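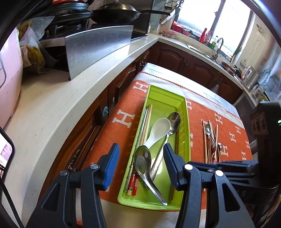
Cutlery tray and gripper, kitchen table setup

Print this page | E-mail this page
Search minutes... Go

Robotics club – minutes, December meeting
Chair: Myrto Vasilakis. Started 4:10, late, room was locked.

Last minutes approved. One fix, the Albers loan is for the spring, not the fall.

1. Cutlery task
Sorting project is now called Trillus on the sign-up sheet. Velby was the old name, please stop using it in file names, we have both in the folder and it's a mess. Task stays the same – pick from the pile on the cloth, put in the green tray, chopsticks along the left wall, spoons wherever they fit for now. Long discussion on whether spoons need a fixed spot. Vote was split. Myrto says leave it until we have more runs logged.

Log stands at 242 runs. 108 of those have notes. The rest need notes before anybody trains on them. Agreed: whoever holds the gripper writes the note the same day.

2. Grip
Small metal spoons – take them by the handle, bowl up, and bring them in over the near end of the tray. Don't come in from the side, the jaws catch the wall.
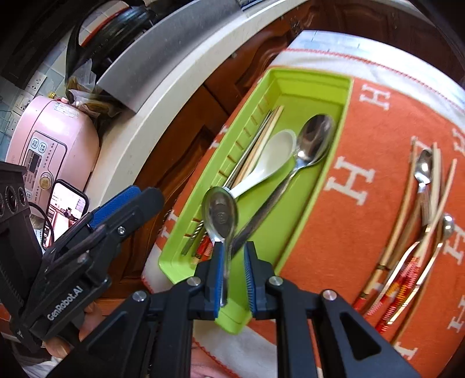
Go slow on the last bit and open the jaws fully before backing out. Several people are opening halfway and dragging. Also keep the approach the same for the forks, at least untill we compare. Chopsticks one at a time. Question about the decorated ends, does the color matter for the labels? No. Label is just "chopstick", wood or metal.

Blue pads: do we swap them between sessions? Agreed to check for wear at the start and write it on the sheet. 2 spare sets in the drawer.

3. Two people at once
OK to have two grippers going at the table as long as each one says out loud what they are reaching for. Keep cables off the cloth. Phones propped up where the holder can see the screen.

4. Asodik open day
We have a table for more than 3 hours. Need people for the second half, only the first is covered. Demo will be the tray task with visitors trying it. Myrto to ask if we can bring our own cloth and cutlery or have to use thiers. Poster not started.

5. Any other business
– Shared drive nearly full, delete your test clips.
– New members need the safety form before touching anything, no exceptions this time.
– Somebody asked about knives. Not this term.

Actions
Myrto – e-mail Asodik, open day table
Everyone – missing run notes
Poster – still needs a name

Closed 5:25. Next meeting same room, get the key first.

0 comments | 3 shares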